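Clernbridge Shared Workshop
Minutes of the arm build group
April 13, 2025
Taken by the group secretary

The meeting opened with 6 members present. Two sent apologies. The minutes of the last meeting were accepted with one correction: the spare fuse box went to the back shelf and not the tool crib.

1. Status of the build

The arm is wired and moves under its own controller at reduced speed. The group agreed to keep it at reduced speed until item 4 below is closed. The three programs on the controller now have proper names. Stilico is the homing routine, Antal is the pick routine, and Lana is the vision program that tells Antal where to go. Old file names are to be removed from the shared drive so that no one loads the wrong version.

A member asked if Lana could be run from a laptop during open hours. Agreed, as long as the arm is powered down and the laptop is not on the control network.

2. The bin

The metal bin is staying. A plastic tote was suggested again and turned down, as it flexes when the gripper touches the side. The bin is held with bar clamps for now. Several members want it bolted down. Others want to be able to lift it out for woodworking nights. It was decided to keep the clamps through October and check them for tightness at the start of each session. Whoever starts the session signs the sheet by the door.

There was a long discussion about glare. The bare metal floor of the bin reflects the overhead lights and Lana loses track of objects on the bright side. Gray paint, a rubber mat and a change of lights were all put forward. The mat will be tried first. If the gripper catches on it, the paint is next.

3. Cables

The dress pack at the wrist was the main item of the evening. The bundle makes a wide loop around the orange joint and hangs low when the arm reaches down into the bin.

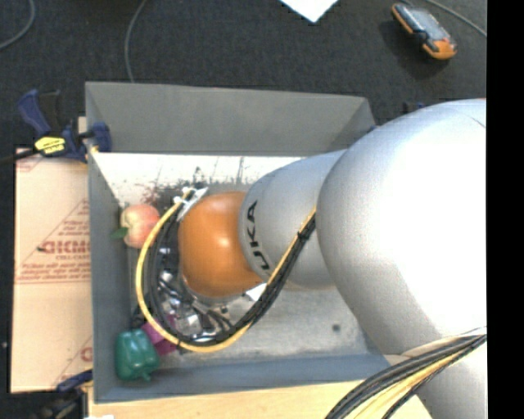

The proposal was to shorten the loop and add a second tie on the rising part of the bundle. One member objected that a shorter loop will pull at the bracket when the wrist turns all the way over. It was agreed to turn the wrist by hand through its full range first, mark the slack with tape, and only then cut or move anything. The yellow cable is not to be bent any tighter than it is now.

The ties have been going missing from the electronics drawer. A new bag will be bought and kept with the arm.

4. Safety

The floor line has been repainted. The light curtain is on order and will not arrive before the next meeting. Until it is fitted and tested, 2 people must be present any time the drives are on, and one of them stays at the stop button. This was voted on and passed without objection.

Visitors may watch from behind the line. Children's group nights are excluded for the present.

5. Test objects

Produce shapes will continue to be used for pick tests. The peach and the bell pepper are the standard pair, and anything added to the set should be entered in the log with its size and weight. Please do not leave test objects in the bin at closing.

6. Money

The build account stands at $3,068 after the light curtain deposit. The mat and cable ties can be bought from petty cash. A request for a second gripper was put off until the cable work is done.

7. Other business

The dust collector cannot be run while Lana is being calibrated, as the bench shakes. A calibration slot will be added to the booking calendar. The woodworking group is to be told.

The key to the control cabinet has been moved to the hook inside the office.

Actions
- Wrist range check and tape marks: wiring team, before the next meeting
- Buy mat and cable ties: build lead
- Clear old program files from the shared drive: software team
- Clamp check sheet by the door: secretary
- Calibration slot in the calendar: secretary

The meeting closed with no further business.

Contact the workshop office | © Clernbridge Shared Workshop | Back to top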